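Lerkden Match Notes – read me first

Written records of amateur korfball matches, collected from the clubs of the Lerkden league and put into one common form. Maintained by Barrett Kowalczyk. Last change to this file: Mon 24 June.

What is inside

The collection has 700 match records in one folder, one text file for each match. Every file begins with a short header (home club, away club, hall, final score) and continues with the notes as the scorer wrote them. There is also a table called goals.csv with 3000 rows, where each row is one goal with the minute, the scoring side and the type of shot.

The types of shot are: running-in, long, penalty, free pass, and other. I used "other" when the scorer wrote only "goal", and this happened more than I would like, especially in the older Grusier files.

How the records were made

Most clubs sent scans of paper sheets. I typed them myself in the evenings, and 100 of them were typed a second time by Illés, without looking at my version. Where we did not agree, we went back to the paper. The remaining files were checked only by me, so please expect some typing mistakes in the player numbers. Scores were compared with the league table and should be correct.

Names of players are removed. A player is given as a club code and a number, for example GRU-6. The numbers do not follow a player from one season to the next.

The paper sheets are kept in order by club, then by season. If you need to see one of them, write to me with the file name and I will look it up. 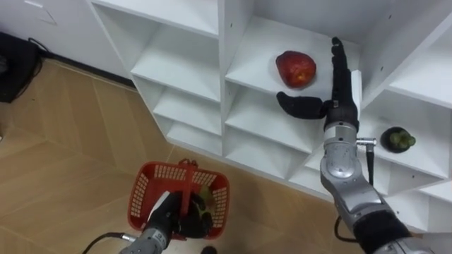
Known problems

Canis changed its hall in the middle of a season, and the header still shows the old hall for some matches. I have a list of them, but it is not yet merged.

Minutes are not measured in the same way everywhere. Some scorers stop the clock in their notes at time-outs – others let it run. Do not compare the minute of a goal between two clubs before you read the file clocks.txt.

Six matches have no second half. The sheets were printed on both sides and only the front was scanned. They are marked with "half" in the header and are not counted in goals.csv.

Changes

In May the penalty column was corrected for all Canis home matches. If you downloaded the table before this, please take it again.

Use

You may use the files for teaching, club work and study. Please mention the collection by name and do not try to find out who the players are. Corrections are welcome, best as a short message with file name, line and what the line should say.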